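Learning to do the washing-up in another country

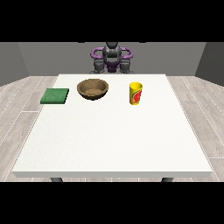
Laurinda Tavares

2020-11-05

When I moved into the house in Flovness, I thought the language would be the difficult part. I had studied English for many years and I was still afraid of the telephone. But my first real misunderstanding was at the kitchen sink, on the second evening, with a plate in my hand.

In my mother's house we wash under running water. You put soap on the sponge, you rub everything, you leave it in a pile full of foam, and then you open the tap and rinse each piece. My new housemates filled a plastic bowl with hot water, put everything inside, and took it out again to the rack with the foam still on it. I stood there and waited for somebody to rinse. Then I saw that one of them was already drying a glass with a cloth.

I said nothing that evening. The next day I rinsed all the plates in the cupboard, quietly, before I ate.

It is a small thing, I know. But when you live with other people, the small things are most of the day. We were four in the house, and the only other foreigner was Zakhar Moroz, who had the room above mine and worked nights at the bakery on Naidoo Street. He came home when I was making my coffee, so we talked often, he with his dinner and I with my breakfast. He told me that he had also rinsed everything in secret for his first months. We laughed a lot. After this I felt less strange.

Zakhar had his own rules. He washed the frying pan only with hot water and salt, and if you put soap in it he became very silent. He believed a sponge should be thrown away after two weeks, and he wrote the date on the packet with a pen. I kept my sponges much longer. In my family a sponge has a second life on the stove and a third life in the bathroom, and only then it goes to the bin.

In August the water heater broke. The landlord sent a man, the man needed a part, and the part was in a warehouse in Drurard. We boiled water in the kettle and in the biggest pot we had. In those days I understood the plastic bowl much better. If you have carried hot water across a kitchen, you don't want to let it run away down the drain. I washed the glasses first, then the cups, then the plates, and the greasy things at the end, and I was surprised how far one pot could go. I still rinsed, but I did it with a jug of cold water, a little on each plate.

The repair cost 257 pounds, and there was a long discussion about who should pay it. The landlord paid in the end. I wrote the letter to him, my first serious letter in English, and I looked up the word "reasonable" three times to be sure I was using it in a reasonable way.

Now I live alone, in a flat with a kitchen so narrow that I can touch both walls. I have a proper sink and nobody to disagree with. Last week I noticed that I fill the bowl. I didn't decide it. I fill it with hot water, I wash in the order I learned that summer, and then I rinse everything under the tap, quickly — my mother would see it if I did not, even from almost 2,000 kilometres away.

She asked me on the telephone what I am eating, if I am warm, if I have bought a good coat. I told her about the bowl. She was quiet for a moment and then she asked, "But you rinse?"

I said yes. She wanted to know if the water was hot or cold for the rinsing, and we talked about that until her soup was ready.

Zakhar has moved too, to a place nearer to the bakery. He wrote to me that his new housemate has a dishwasher, and puts the frying pan inside it. I am going to visit him when it is possible again, and I will bring a packet of sponges and a bag of salt.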